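Rules of origin

Rules of origin are the criteria a customs authority uses to decide which country a product comes from. The answer determines the rate of duty, whether a quota or anti-dumping measure applies, and how the goods may be labelled. The rules matter most where a product is made from parts supplied by several countries.

Goods grown, mined or made entirely in one country are described as wholly obtained there. Raw timber, live animals and minerals usually fall into this group. Most manufactured goods do not, and are tested instead for substantial transformation. The origin is then the last country in which the product was changed in a significant way.

Tests in use

Trade agreements commonly apply one of two tests. Under a change of tariff heading, the finished product must be classified under a different customs code from its imported materials. Under a value content test, a set share of the price must be added locally. Where the threshold is 40 per cent, a chair sold by the factory for 100 dollars must contain at least 40 dollars of local materials, labour and overheads. 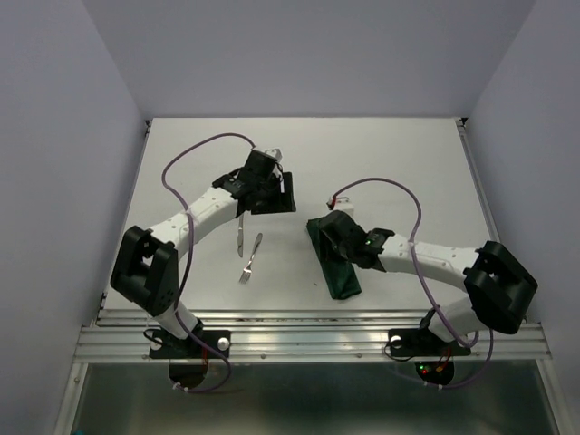 Some agreements allow cumulation, under which materials from one member country count as local when used in another. Many also include a tolerance, so that a small quantity of foreign material does not disqualify the goods. Simple operations such as repacking, sorting or attaching labels are normally not enough to confer origin.

Proof and enforcement

Origin is shown by a certificate issued by an authorised body, or by a declaration made by the exporter on the invoice. Importers are usually required to keep the supporting records for a number of years. False claims can lead to repayment of duty, fines and the loss of preferential treatment.

A well-known problem is transshipment, in which goods are routed through a third country to hide their true source. The furniture exporter Wovent was refused the preferential rate on 2,975 cartons of cabinet doors after customs officers found that the panels had arrived ready cut and drilled. Its buyer, Goossens, paid the difference in duty and later moved the order to Penwood, which cuts its own panels.

See also: Customs valuation; Free trade area; Tariff classification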